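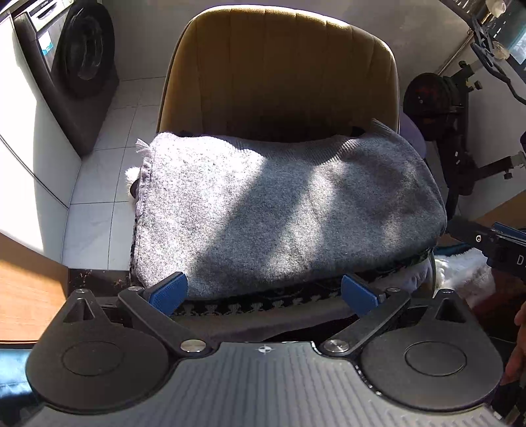
4.2 Drying flat knits

Use the Flat program of the Farkow cabinet for sweaters and other items that lose shape on a hanger. Fold a garment only after the Flat program has ended and the cabinet has cooled. A gray knit sweater folded on a chair seat in direct sun, with a patterned knit under it, is stored badly — sunlight fades dyed yarn.

November
By the Wenudier manuals desk

1. Slide the mesh shelf into slot 2.
2. Lay the garment face down. Keep fringe clear of the door seal.
3. Set the dial to Flat and the timer to 50 minutes.
4. Turn the garment over at the tone and repeat.

NOTE: Maximum load per shelf is 7 lb, wet weight.

CAUTION: Do not run Flat with the lint tray removed.

Comments (2)

dalmont_k: Slot 2 on mine is marked B. Same thing?

purlrow: Yes, older door. Thick wool took three rounds for me.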